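Gisholm Soft Fingertips, Set of 4 (two grippers' worth)
Product no. and bulk pricing on request
Page updated Aug 27, 2026

Okay, so these are the fingertips I wish I'd had back when I started on laundry. I'm Evdokia Andreadis, I run the cloth-handling work at our little shop in Murnville, and I've been chasing one question for longer than I'd like to admit: how much of folding is the policy, and how much is just the finger? Everyone I talk to wants to argue about network size (fun, I'll argue too!), but I kept watching decent policies lose a sleeve over and over, and I started to suspect the hardware.

What you get: four fingertips, screws, a hex key and a printed card with our test method on it, so you can run the same thing at your own bench. They bolt straight onto the Lambrakis parallel gripper and, with the adapter plate (sold separately, sorry), onto the Fodero one too.

How we tested them

Same arms, same demonstrations, same policy weights, and the fingertips are the only thing we swap. I do 30 folds per fingertip design, starting from a crumpled shirt every single time, and I crumple it myself by dropping it from shoulder height. Short-sleeve polos are my favorite test garment. The collar wants to roll, the cuffs are thicker than the body, and a gripper that does great on a flat towel can look pretty silly on one. We do it on upholstery as well as on a bare table, and I'd really encourage you to try that, as cloth on cloth drags in a way that a smooth tabletop never will.

Red and white polo on the gray cushion, wrist view first and then the view from up top. 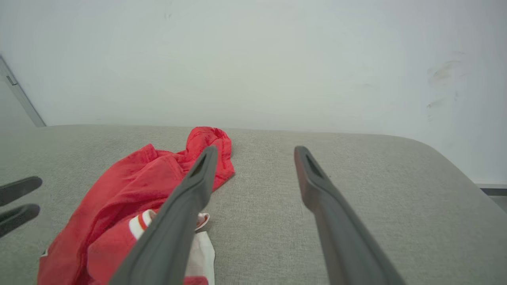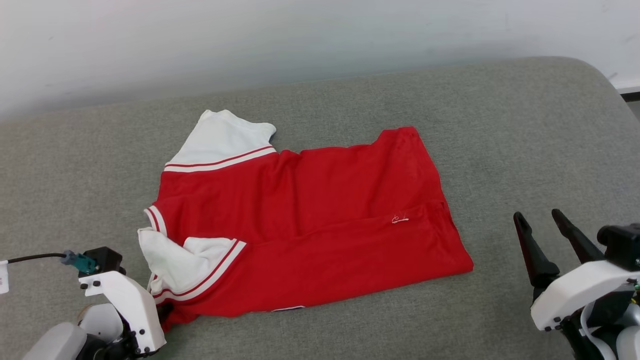

Scoring is simple. A fold counts if both sleeves end up inside the body outline and the hem lands within two fingers' width of the collar line (my fingers, I measured them, it's on the card). A regrasp is allowed. If an arm tries the same pinch 3 times without lifting anything, I stop the run and mark it a miss. I used to let them go on forever and it made the numbers look much kinder than they should have.

So what did we find? In our runs the tip shape mattered most on the first pinch, the one that picks a layer out of a heap. A softer tip let the policy be a bit sloppy about height and still come away with cloth. Once the shirt was mostly flat, the difference between designs got small enough that I wouldn't bet lunch on it. And the soft tips were slower to let go! That surprised me. We ended up adding a short pause after each release, and I'd suggest you do the same before you blame your controller.

I should say what I haven't tested. No wet laundry, no socks, nothing with a zipper. I only have 2 arms in one room, so if your lighting or your camera placement is very different from mine, please treat my results as a starting point. I started a longer wear test in June and it's still going, and I'll add those results when it finishes.

Care and fitting

Wipe them with a damp cloth every few sessions, as lint builds up and grip drops off before you notice. Snug the screws, don't crank them. Recalibrate your closed position after fitting or the gripper will think it's holding something when it isn't (ask me how I know).

Returns are fine within 30 days, used or not. If you run the card test on your own setup, send me your scores, even the ugly ones. I read all of it, and I'm especially keen to hear from anyone working with long sleeves.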